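Schedule of Articles, Room 4

The office of Pruitt was retained in June to prepare the schedule of contents for the residence at 10 Trastitz Road. The terms of the engagement were customary. Each article was to be entered once, in the order in which it was found, and assigned to one of two columns: Retain or Release. Articles in the second column would pass to Restora for collection.

Rooms 1 through 3 presented no difficulty. The assessor entered the dining chairs, the linens, the clock that ran slow and the second clock that had been purchased to correct it. By noon the schedule stood at 30 articles, and the family had initialed every page.

Room 4 had been the son's. The desk was to be released, and the form required that its surface be cleared before the desk itself could be entered. The assessor recorded the lamp, a cup of pencils and a stack of manuals from the Triker company, where the son had held his first position. These were released without remark.

Article 39 was a computer mouse, white, with a cartoon boy printed on the shell. The assessor wrote “Release” and read the entry aloud, as the procedure directed. The mother asked that it be read again. It was read again.

She inquired whether an article could be placed in both columns. She was informed that it could not. She then inquired whether a line might be left open – the assessor consulted the instructions, which provided for damaged articles, disputed articles and articles of uncertain ownership, and made no provision for an article that a person was not ready to discuss.

The line was left open. The desk could not be entered while its surface remained occupied, and the collection was accordingly deferred. The assessor signed the schedule as incomplete and returned the pen to its case.

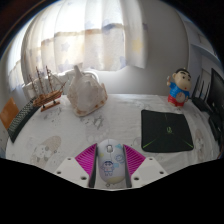 One reader wrote in to say that her own family had kept a desk for years on account of what was sitting on it, and that she would have left the line open too.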